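Tuvden: Household Textile Care Label Records

Tuvden is a table of 162 care label transcriptions from bed linen. Each row holds one label. Version 2, released May 9, 2020.

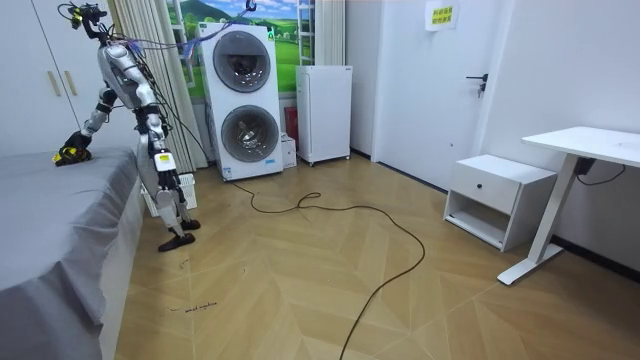

Shobha Hegde

Files are UTF-8 CSV, comma separated. Fields: label_id, fiber, wash_temp_c, dry_code, iron_code. Missing values are left blank. Fiber shares must sum to 100; rows that fail are listed in errors.csv.

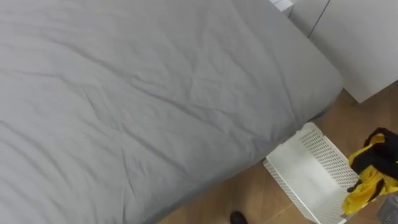

Fitted sheet, gray.

Symbols were keyed by hand using the Relton code list. Codes added in September are not included.

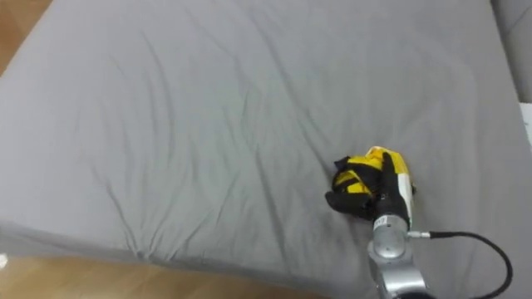 Can I convert wash_temp_c to Fahrenheit?
Use the script in tools/. It writes a new column and keeps the original.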